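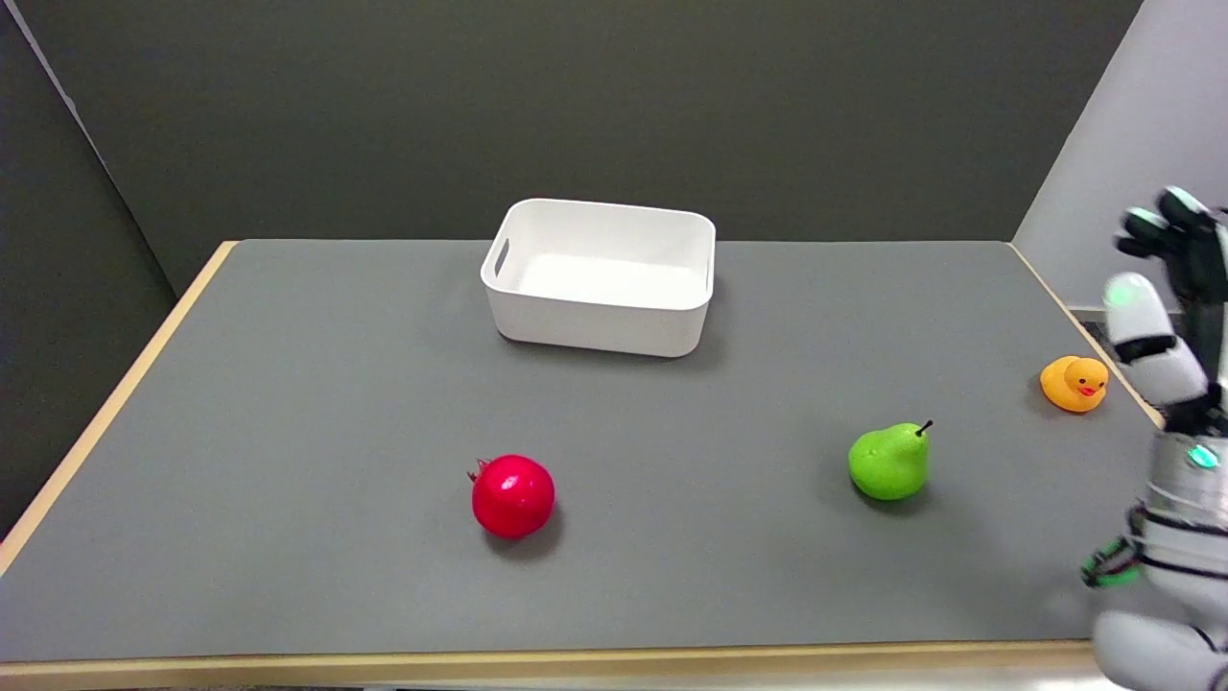 Atelier > Vente en ligne > Fiches pratiques

Rechercher une astuce OK

Temps de lecture : 3 min

Un petit atelier qui vend en ligne publie en général trop de visuels différents et réutilise trop peu ceux qui fonctionnent. La première mesure consiste à fixer un fond unique pour toutes les photos destinées aux réseaux. Un tapis gris uni et mat, posé à plat sur la table, convient à la plupart des objets : les ombres y restent douces et le blanc d'un bac en plastique s'y détache nettement. On conserve ensuite ce fond pour toute la saison, y compris pour les publications courtes.

Nommer les fichiers avant de publier

Le nom du fichier doit contenir la référence du produit, le canal et le mois. Exemple : tablier-lin_infolettre_fevrier. Éviter les accents et les espaces, que certains outils de planification remplacent par des caractères illisibles. Dans Brosatik, le champ « étiquette » reprend automatiquement le nom du fichier ; un nom correct dispense donc d'une saisie supplémentaire.

Séparer les liens par canal

Un lien identique dans l'infolettre et sur la page du réseau rend les statistiques inexploitables. Créer un lien suivi par canal, et un seul. Le paramètre de source s'écrit toujours en minuscules : la plupart des outils de mesure comptent « Infolettre » et « infolettre » comme deux origines distinctes. Pour la boutique Gerkitz, la correction de ce seul point a permis de rattacher 1523 visites classées jusque-là en accès direct.

Régler la cadence

Deux publications par semaine suffisent pour un catalogue de 12 références. Programmer la première le mardi à 7 h 30 et laisser la seconde libre, pour une réponse à un client ou une remise en stock. Au-delà, la portée de chaque message baisse et le temps de préparation double.

- Rédiger les textes en une seule séance.
- Relire sur téléphone, l'écran d'ordinateur masque les coupures de ligne.
- Placer l'information utile dans les trois premiers mots de l'objet.
- Supprimer les mots-clés qui n'ont produit aucun clic depuis trois mois.

Traiter les avis

Répondre sous deux jours ouvrés, en reprenant le nom du produit dans la réponse. Un avis mitigé se traite publiquement ; le numéro de commande se demande en message privé. Ne pas copier la même formule d'un avis à l'autre - les acheteurs lisent les réponses à la suite.

Nettoyer la liste d'envoi

Une adresse qui n'ouvre rien pendant 12 mois dégrade la délivrabilité des autres. Envoyer un message de relance unique, puis désinscrire. Dans Cuturent, le filtre se trouve sous « Segments » puis « Inactifs » ; dans Sitompul, il faut exporter la liste et trier la colonne de dernière ouverture. Conserver une copie du fichier trié avant toute suppression - la désinscription groupée n'y est pas réversible.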